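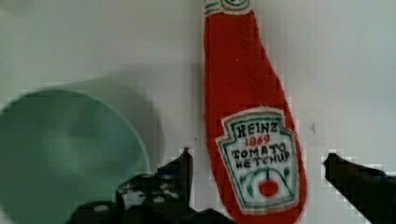

How do people stop food going bad?

Written by Nerys Gwynne. Last checked 7 March 2022.

If you leave a strawberry on a shelf for a week, it goes soft and then furry. The fur is mould. Mould is a living thing and it is feeding on the strawberry. Bacteria feed on food as well, but they are so small that you need a microscope to see them.

Mould and bacteria need water and something to eat. Most of them grow fastest when they are warm. People worked out ways of keeping food long before they knew that bacteria existed.

Drying

Drying is one of the oldest ways. A grape left in hot sunshine loses most of its water and becomes a raisin. There is not enough water left in a raisin for most mould to grow. Fish, meat, beans, apples and herbs can all be dried. Rice and pasta are dry when you buy them and will keep in a cupboard for many months.

Salt, sugar and vinegar

Salt pulls water out of food. Sailors used to eat salted meat on long voyages, and it had to be soaked before cooking. Sugar ties up water in a similar way, so jam has a lot of sugar in it. Vinegar is an acid, and most bacteria cannot grow in strong acid. Pickled onions are kept in vinegar.
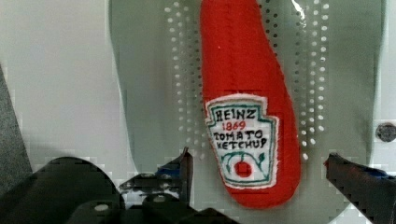
Some foods use more than one of these at once. Tomato ketchup is made from tomatoes, vinegar, sugar and salt. Chutney has fruit or vegetables, vinegar and sugar. Even so, read the label, as many sauces need to go in the fridge after they have been opened.

Heat

Water boils at 100 degrees Celsius at sea level, and most bacteria are killed well before that. Some kinds are tougher. They make spores, which are like tiny seeds with a hard coat, and spores can live through boiling. Factories heat many tins under pressure so that they get hotter than boiling water. The tin is sealed before it is heated, so nothing new can get in.

Milk is treated more gently. It is warmed for a short time and then cooled quickly. We call this pasteurising.

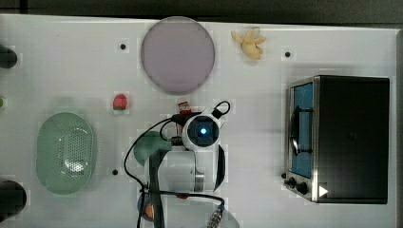 Cold

A fridge slows bacteria down but does not kill them. A freezer stops them growing, but many wake up again when the food thaws.

Before there were fridges, some large houses had an ice house. In winter, people cut ice from ponds and packed it into a deep brick pit with straw round it. The ice could last into the summer.

What about fruit in a bowl?

Whole fruit has its own wrapping. The skin of a banana keeps most mould away from the soft part inside. Once it has been peeled, the fruit starts to turn brown.

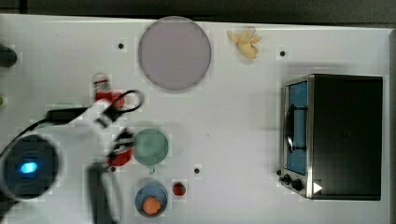 Browning is not the same as going mouldy. It happens when air reaches the cut or bruised part of the fruit. Lemon juice slows it down, and you can test this with two slices of apple. Put juice on one, leave the other plain, and look at them again after 30 minutes.

Words to know

Bacteria: very small living things. Some are harmful and some are useful.
Mould: a kind of fungus that often looks furry.
Spore: a tiny body that can grow into new mould or bacteria.

Thank you to Efa Morris for checking the words list.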